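Sedero Teleoperation Desk: Frequently Asked Questions for New Operators

Last updated February 18, 2025

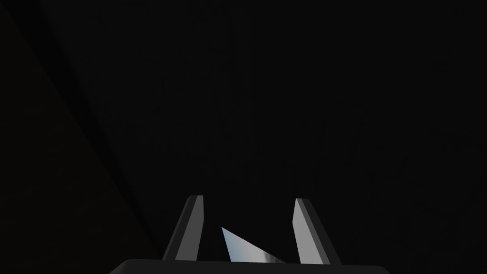 Wrist view in the simulator, gripper open, with a pale wedge-shaped object between the two fingers.

What does an operator do in a session?
You drive the arm with the hand controller and do the task from start to finish, one time. The software records your movement together with the camera view. One such recording we call a demonstration. Later the demonstrations are used to train the policy, so the robot learns from the way you moved your hand.

Do I need experience with robots?
No. It helps if you have played video games or driven some machine, but we have good operators who did neither. Everybody starts in the simulator and makes 30 practice demonstrations before touching the real arm. The practice ones are not used for training.

Why is the wrist view so dark?
The simulator changes the lighting from one episode to the next, and some settings are close to black. Please do not raise the brightness of your monitor to compensate. If you can see the inner faces of the fingers and the object, you have enough to work with. If you cannot see the object at all, press Skip and take the next episode.

I cannot see the bottom of the object. Is it a fault?
No. The wrist camera looks over the top of the palm, and the palm can hide the lower part of what is between the fingers. Switch to the side view before you close the gripper. You may change views as often as you like, it does not spoil the recording.

The object is nearer to one finger. Should I centre it?
Yes, if the difference is easy to see. Move the wrist slowly to the side until the gaps look similar, then close. When one finger arrives first it pushes the object, and the policy will learn this push also. A small difference is fine — we do not expect millimetres from a human hand.

How fast should I move?
At the speed you would use to pass somebody a full cup of tea. Long stops are worse than slow movement. If you need to think, think before you press Record. An episode closes by itself after 2 minutes.

I made a mistake in the middle. Should I start again?
It depends on the mistake. If you missed the grasp and then corrected it, keep the recording and choose the label "recovered". These are useful to us. If you dropped the object outside the work area, or the controller lost tracking, choose "discard". There is no penalty for discarded episodes.

What is the difference between Loser and Kiani?
They are our two control modes. Loser (it was the surname of the first developer's grandmother, please say "Lo-zer") is remote control with the hand controller, and it works in the simulator and on the real arm. Kiani is hand guiding: you stand beside the real arm, hold the handle and move it yourself. Kiani is available only in the lab and only after the safety induction.

How long is a shift?
A block is 16 episodes, then you take a break away from the screen. Most people do 3 blocks in a day. If your wrist or your eyes are sore, stop earlier and tell the desk.

Where do my recordings go?
They are uploaded to Flalar, our storage program, when you close the session. Wait for the green tick before you log out. Your voice and face are not recorded.

Who can I ask?
Write to Gaurav Gautam through the operator desk and put the episode number in the subject line.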